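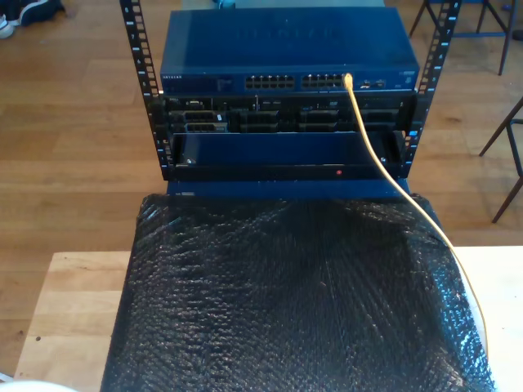
Figure 3. The rack used for the cable insertion task, with the yellow cable plugged into the right-hand port block of the switch.

4.2 Cable insertion on a populated rack

The second task was network cabling. We used an open-frame rack set on a wooden table, with a Netgear switch at the top and a Dell server directly beneath it (Figure 3). A trial starts with the cable unplugged and its connector lying on the table. The policy has to pick up the connector, turn it so that the latch faces the right way, and push it into a port named in the instruction. A trial counts as a success only if the connector stays in place under a light pull.

Training data came from 1,184 demonstrations recorded at our Wirkdale site and finished in July. All of them used a yellow cable, but the target port, the starting position of the connector and the objects on the table were changed between sessions. We kept the loose cable in the workspace on purpose. In earlier work with the Atus controller the cable was clipped to one side, and policies trained that way failed when it hung across the equipment - as it does in Figure 3, where it passes in front of the server.

We ran 400 test trials with the Pinulix policy, each lasting up to 10 minutes. It succeeded in 71 per cent of them. Most failures happened at the last step, when the connector reached the correct port but was tilted and jammed against the rim. A smaller group came from choosing the port next to the one requested, mainly in the lower row. Grasp failures were rare once the connector had been found.

The black bubble wrap in front of the rack reflects light from many small points and gave poor depth readings. Removing depth input and using colour images alone reduced the number of missed grasps near the wrap, but made insertion slightly worse. The results in Section 5 therefore use depth only after the connector has been lifted clear of the table.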